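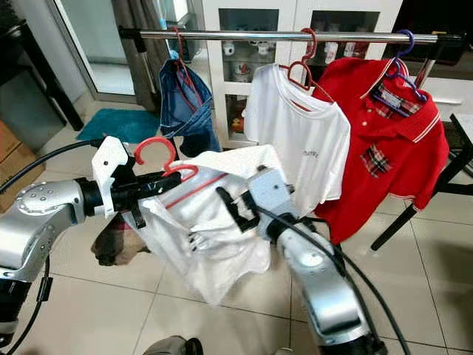 Mon 5 November
By the Hiturlow desk

I gave up my Saturday lie-in for the Girico open day, and I'd do it again! The workshop out on the Lullo road opened its doors to anybody who wanted to see what its robots get up to, and 207 of us signed in at the front table. I know the number because I was handed the clipboard while somebody went off to look for a pen.

The big draw was the laundry demonstration. Two silver arms, black grippers on the ends, and a rail with some clothes already up on it: a white T-shirt, a red polo with a plaid pocket, something small in blue denim. The job was to deal with another white one on a red hanger. One gripper had hold of the hanger and the other had pinched a fold lower down, and I found myself leaning forward like it was a penalty kick. (My own method is to throw the shirt at the closet and shut the door.)

The Girico team told us they've been at this since May and have logged 3,187 tries at hanging things up. Shirts are the nice ones, apparently. Anything with straps makes them groan. A little boy near me asked if it could do socks, and they said socks are a folding problem and belong to the other project, the one they call Nanayakkara. He looked pretty let down.

What surprised me was the pace. I'd pictured something zippy, and it's slow, slower than my grandmother, and she liked to talk while she worked. The team says speed comes later and they'd like to get through a whole basket without help first. Fair enough, I've never managed that either.

There was coffee, there were very good lemon bars, and parking was a mess as usual, with cars all the way back to the feed store. If you missed it, Girico is running a second open day in the spring. It's free but capped at 80 people this time, so put your name down early at the Hiturlow library desk.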